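The Family Book, Slowly

November 2, 2014

I promised back in August that I'd write about my grandmother's letters, and then I went quiet, so if you wrote to ask whether I'd given up, thank you, and no, I haven't! There were just a great many more of them than any of us thought. My cousin Apolline Coste brought the first suitcase over from Undberg, and then my aunt Ginette found another in her attic, and between the two we ended up with 532 letters, most of them from Lucienne Leblanc, who was my grandmother's best friend from school and wrote to her nearly every week for years.

Lucienne had opinions about everything. She disliked her landlord, she loved the bakery in Flistano, and she once spent four pages on a hat she didn't buy (I went back and read that one to my husband over supper, and he asked what color it was, and she never says). There's hardly a word about the big events of the day. What you get is the price of eggs, a neighbor's bad knee, and whether it rained on the church picnic.

I've been typing them up in the evenings after the dishes are done. Her handwriting is lovely until she gets excited, and then it leans over so far that I have to guess, or call Apolline, who guesses something else. We've agreed to put a little question mark wherever we can't settle it. There are a lot of question marks in the spring letters – she was in love, I think, though she never comes out and says so. A man named Régis turns up in March and is gone by the summer.

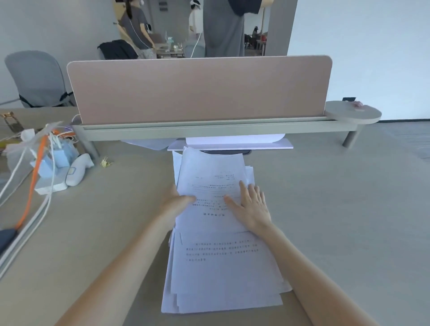 Apolline thinks we should cut the whole thing down for the family, and she may be right, but every time I sit down to choose I end up putting things back in. How do you leave out the goose that got on the bus? My own feeling is that the younger ones can skip around if they like. I skipped around in plenty of books at their age and I turned out all right.

Anyway, if any of you had people near Flistano and know where the bakery stood, please write to me. Lucienne says only that it was "past the pump and up," and I would dearly love to find it.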